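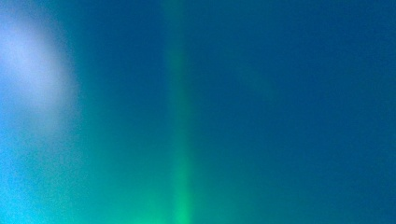 From: Ayantu Jemal
To: Vurarside Home Lighting list
Date: January 19, 2023
Subject: Re: blue and green in the same room

Silvan Trummer wrote:

> Has anyone here run blue and green together for any length of time? I've got
> two lamps, one on each side of the bookcase, and I keep going back and forth.
> One night it looks lovely and the next night it looks like a fish store. My
> wife wants everything back to warm white by the time her sister visits. Do I
> need more lamps, or fewer, or just better ones? Also does anybody use a
> diffuser sheet over theirs? Mine throw a hard line across the wall.
>
> Silvan

Hi Silvan, and hi everyone,

Oh, I've been down this road! I did blue and green in our den all last winter and I'm doing it again now, so let me tell you what I ended up with and you can take whatever's useful.

First thing, I wouldn't buy more lamps. I had 4 going at one point and it was a mess, every wall a different color and my poor husband trying to read the mail in it. I'm down to 2 and much happier. The blue one does most of the work and the green is turned way down, so you get a bit of turquoise where they run into each other and the rest of the room stays calm. If they're both at full blast I think that's where your fish store comes from.

The hard line is almost always the lamp being too close to the wall. Pull it out a foot or so and see. Diffuser sheets do help – I use the frosted kind from Hanico, cut with regular kitchen scissors and held on with binder clips. Lemlem gave me half a roll of the Careck stuff to try and I liked it fine, but it curls at the corners and I got tired of flattening it under the dictionary.

Wall color matters too. Ours is a plain flat off-white and it takes blue really well. The hallway is a sort of butter yellow and the same lamp out there makes it look like pea soup. Chaltu, didn't you have that trouble in your stairwell? I remember you repainting in September and I never heard how it came out.

As for your sister-in-law, can you save two settings? I keep one for evenings and one that's ordinary warm white, and the switch is right by the door so guests never have to deal with my nonsense (my mother calls it "the aquarium").

I still haven't figured out the green for people's faces, though. Everyone on the couch looks a little seasick. I've been pointing it up at the ceiling and that's better, but if Yabsira or anyone else has a trick I'd love to hear it.

Ayantu

Vurarside Home Lighting list | Contact the list owner | © 2023 | Back to top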